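Teaching an arm to press a button
Speaker notes, evening talks at the Mandosham shared workshop

Slide 1. Say good evening. Say which bench I use (the one by the compressor, sorry for the noise in winter). Ask who has ever tried to make a machine press a button. Wait for the hands.

Slides 2 to 4. Go slowly here and let people look. The simulated bench, with the arm and the things it must work on.
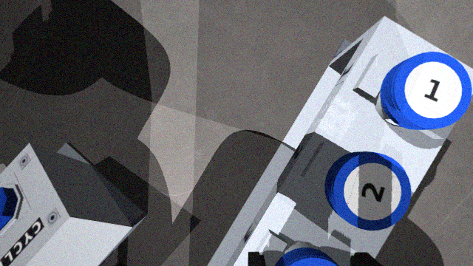
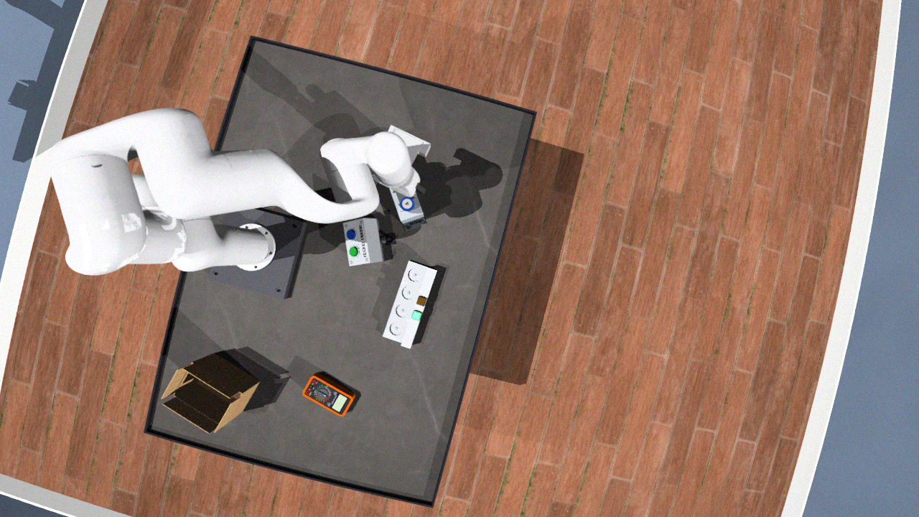
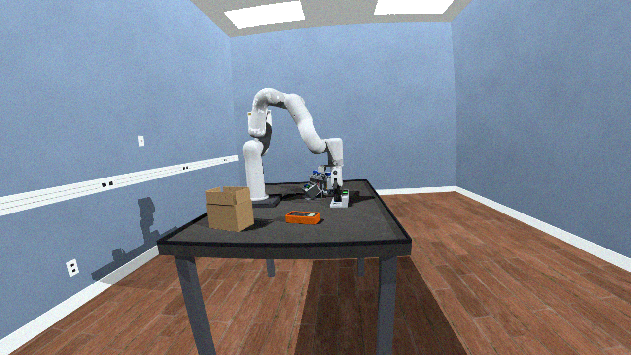 Domański asked, when I showed this at the last open evening, why I would spend a whole winter on a simulation if the real arm was already bolted down in the workshop. Was it not simply a way of avoiding the soldering?

Answer it at once, before somebody asks again. Partly yes. But the real arm has broken two buttons and one of my fingernails, and the simulated arm has broken only my patience. In the simulation I can try 200 presses while I eat my supper. At the bench I can do perhaps one evening of careful work, and then the next member needs the space.

Slide 5. What is the job? Reach a button, push it straight down, let it go. Explain why "straight down" is the hard part. If the fingertip comes a little from the side, the cap tilts in its collar and sticks. A person feels this and corrects without thinking. My arm at home in the workshop has no feeling in the fingers, it knows only positions.

Slide 6. Numbers, only one slide of them. I have run 2,756 presses in simulation up to March. The first 600 were useless, I had the table height wrong. Do not hide this, people like to hear it. After the height was corrected, I had 53 bad presses in the next long run, and nearly all came from the same approach angle.

Slide 7. Shadows. Go back to the first picture of the three if there is time. The button with the 2 has a shadow band across its face, and the one with the 1 is bright. For us it is the same kind of button in two kinds of light. My small program was looking for a patch of blue with a white middle, and it was happy with the bright one and lost with the other. I tried to correct this with thresholds for two weeks. Do not do this. What helped me was to change the lamp position in the simulation at every run, so the program could not get used to one light.

(Drink water here. I always forget.)

Slide 8. Clutter. In the two wider views there is an open cardboard box and an orange meter on the table. The arm does not need them for pressing. I keep such things in the model, as our real benches are never clean, and an arm which has only practised on a clean table will hit the first box it meets. Tell the story of the coffee tin - short version.

Slide 9. From the simulation to the real bench. Three things which were different:
The real springs are stiffer than mine. I measured them with a kitchen scale and put the new value back in the model.
The real table bends a little when the arm stretches far out. I have put a second brace under it.
The cable. I did not model the cable at all, and it caught on the edge of the table on the first evening.

Slide 10. What I would do again. Build the model before the mount, write down every change in a paper notebook, ask early for help. The people from the Vukby workshop lent me their spare controller for a month and I have still not returned it. Say thank you to them, they may be in the room.

Slide 11. What comes next. I want the arm to turn a dial, then to press two buttons in the correct order. The Nundmont group has offered to try my files on their arm. It is a different size, so I expect trouble with the reach.

Questions. If somebody asks for the price, say that the arm was second-hand and the sum is written in the notebook. If somebody asks for the files, they are on the workshop computer, in the folder "press", please copy and do not move.

Switch off the projector before unplugging. Chairs back to the wall by ten.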